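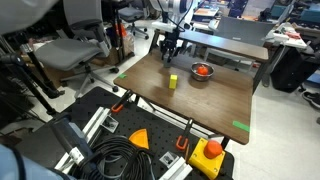
Wurneck tabletop set: read me first

Hello, and thanks for downloading this. Wurneck is the arm project I've been building in a shared workshop since one August when I should have been finishing my shed roof. This file covers what's in the download, how the bench is put together and the daft things I'd like you not to repeat. If you only want the numbers, they're in the next bit and you can skip my rambling.

What you get

There are 2,799 recordings in the full set. Of those, 1,875 are ones I've watched right through and am happy with, and they live in the folder called checked. The rest are in unchecked, which is a fair name for it. Some of them are fine! I just haven't got to them yet, and I'd sooner you had them than not.

Each recording is one folder with the video, the joint positions, the gripper opening and a little text file with my notes. The notes are as good as my mood was that evening. Sorry about the spelling.

Everything was logged at 30 readings a second. If your loader expects something else, change the rate setting in the config file before you start, or the arm will look as if it's wading through custard.

The bench

The base is a black perforated pegboard platform with aluminium extrusion rails and small metal brackets bolted on. I love pegboard. You can change your mind at ten at night and nothing needs drilling again. The work table sits up against it and is held on with two orange-handled clamps. Do these up properly! I once ran a whole evening with one only finger tight, and the table had crept far enough by the end that I binned the lot.

The strips of green tape on the tabletop mark out the area I work in. Anything placed outside the tape is my mistake, so please tell me if you spot one. When I swap the tape I try to put it back in the same place, but I'm doing it by eye (I know, I know).

The big red stop button lives on the platform on its yellow box, where I can slap it without looking. If you copy only one thing from this build, copy that. Mine cuts power to the arm and leaves the computer running, so you don't lose the log as well as your nerve.

The objects

Nothing fancy. I wanted things other people could match without ordering anything odd, so there's a yellow block, a grey cylinder, a steel bowl and a tomato. Not every recording uses all of them, so check the notes file for the list. 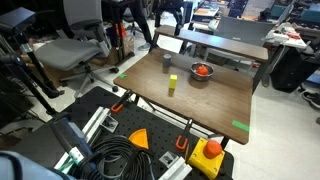
Bowl, block and cylinder on the work table, with the stop button front right.

The block starts standing on its short end for the tasks called tall, and lying down for the ones called flat. Tall is much harder than it sounds. A slight nudge and over it goes, and there are 73 recordings where that's exactly what happens. I've kept them and tagged them toppled, because a friendly soul will surely want them for something.

Getting it running

Unpack everything into one folder, keep the names as they are and run the loader script from there. It wants a space-free path. I will fix that one day. The viewer script is called Geden and it's very basic: it plays the video with a wiggly line for the gripper underneath. Press the space bar to pause.

Known problems

The office chairs wander. They're in different spots from one recording to the next, and so is the clutter on the desk at the back. I've left all that alone, so expect the background to change on you.

The black cable on the platform gets moved too. If your code is picky about that corner, mask it.

A few of the early notes files call the cylinder "pot". Same object, I hadn't settled on a word.

Thanks and where to write

Despina Athanasiadis wrote the first version of the loader and put up with a great many messages about it. The calibration sheet came from her as well, and it's in the extras folder under the name Abernathy.

Use the recordings for whatever you like and mention Wurneck if you publish anything. Bugs and wrong tags can go on the project page. Please include the folder name, or I'll never find it.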